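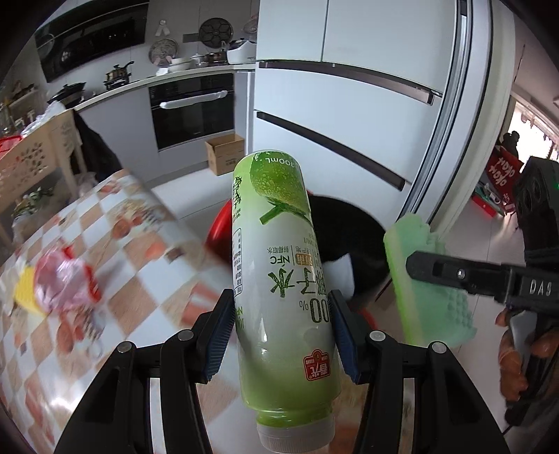
1/ OK, the drinks thread! People keep asking how the no-soda thing is going, so I'm putting it all in one place and you can mute me if you're sick of it.

2/ Background for new folks: I was a serious soda drinker. Breakfast soda. Car soda. A soda on the nightstand that was completely flat by morning and yes I drank it anyway. I stopped in February and I've been poking around for stuff to drink ever since.

3/ Coconut water gets its own post because so many of you recommended it. The little 300mL bottle is the right size for me. A big carton just sits in my fridge door making me feel guilty.

4/ It took me a while to like it, though. The first time I had it I was expecting candy coconut, like the inside of a chocolate bar, and it's more like somebody salted a cucumber. Once you know that going in, it's great. Get it very cold. Do not leave it in the car and then try it again "to be fair to it."

5/ Also read the label. Some of them are all coconut water and some are coconut water plus sugar plus "flavor." I have no problem with sugar (see: my entire life) but I was trying to get away from it and I bought the sweet kind for weeks before I turned one around and looked.

6/ Now the actual boring hero of this thread, which is tap water in a jar. I moved from Custport to Grultden last year and the water here tastes like a garden hose that went to college. Custport water was so good, you guys. I had no idea I was living in luxury.

7/ What fixed it for me was filling a jar at night and leaving it in the fridge with the lid off. By morning it tastes fine. I don't know the science, please don't send me the science.

8/ (Someone is going to send me the science.)

9/ Things I've put in the jar that worked: cucumber, a squashed strawberry, mint stems after you've used the leaves for something else, orange peel. Lime is best. Lime makes anything taste like you meant to do it.

10/ Things I've put in the jar that did not work: basil (soup), a cinnamon stick (candle), frozen blueberries (looked like I was washing paintbrushes). Grapefruit was OK for an hour and then it got mean.

11/ Powders! I have opinions. Faltimix is the one everybody at my gym has in their bag and the lemon one is pretty good if you use half a packet. A full packet tastes like a vitamin that's yelling. The berry one I gave away.

12/ Using half a packet means you then own a bunch of half packets, all folded over and leaking into the drawer. My silverware smells like lemon. There are worse problems.

13/ Fizz was what I missed the most, way more than the sugar. If that's you too, just buy plain seltzer and quit trying to be pure about it. I tried to go without any bubbles for 3 weeks and I was a miserable person to share a kitchen with.

14/ My current mix is a tall glass, lots of ice, seltzer most of the way up, a splash of coconut water, a fat wedge of lime. The splash softens the seltzer so it doesn't feel like drinking TV static. I have one when I get home and it scratches the exact spot the soda used to.

15/ A glass matters too, by the way! I was drinking everything out of an old plastic cup and it all tasted like old plastic cup. Haberkorn had tall glasses on the clearance shelf, 6 in a box, and I felt ridiculous buying them for a habit change. Best thing I did.

16/ Haberkorn is also where I get the seltzer, if you're local. Go in the morning. By dinner the lime one is gone and all you've got left is the peach, and the peach is a dare.

17/ Iced tea people, I hear you. I'm one of you in the summer. Cold brew it: bags in the jar, cold water, overnight, done. It never gets that bitter thing. I do one black tea bag with a couple of peach ones and it tastes like a porch.

18/ If you stopped soda and you got headaches, that was probably the caffeine and I wish somebody had warned me. I went from a whole lot of it to none in one day and spent the weekend lying on the bathroom floor with a washcloth on my face. Tea in the mornings helped. I'm not a doctor, I'm a person with a jar.

19/ On washing the jar: wash the jar. I got lazy about it since it "only had water in it" and there was a film at the bottom I will not describe. Hot water, dish soap, a long brush if you can't get your hand down there. Let it dry upside down. Same goes for the lid, and especially the rubber ring in the lid. Take the ring off and look under it. I'm so sorry.

20/ Money, because someone asked. I used to spend 180 dollars over a couple of months on soda, mostly from the machine at work and the gas station. Seltzer and limes cost way less than that. Coconut water does not, it's pricey, so it's a splash ingredient at my house and a whole bottle is a treat.

21/ Restaurants are still hard for me. There's something about a burger where my brain just says the word soda out loud. I get iced tea with extra lemon and I'm fine once the food comes. Movies I haven't solved at all. If you've solved movies, reply to this one.

22/ And I do still have a soda sometimes! I had one at a cookout and it was so sweet my teeth felt fuzzy, and I also finished it. I'm not turning in a report card on this.

23/ Quick answers to stuff in my replies. Yes, you can freeze coconut water in an ice tray, and the cubes are really nice in iced tea. No, I haven't tried it in coffee. Yes, bottled lime juice is fine in a pinch, but it's got a kind of floor cleaner thing going on if you pour too much.

24/ No, I don't like kombucha. I've tried 3 kinds. I've been told I haven't had a good one. I believe you, and I'm still not going to.

25/ Somebody wanted to know if it's different in winter, and yeah, I basically switched to hot water with ginger and honey and drank it out of a mug the size of my head. Slice the ginger thin, don't bother peeling it, and let it sit longer than you think. You can top up the same slices a couple of times before they give out.

26/ Next on my list is a hibiscus thing a coworker brought in, deep red, super tart, stained the break room counter. I'm going to try making it at home in the jar and I'll add it to this thread when I do. Put down a towel first if you beat me to it.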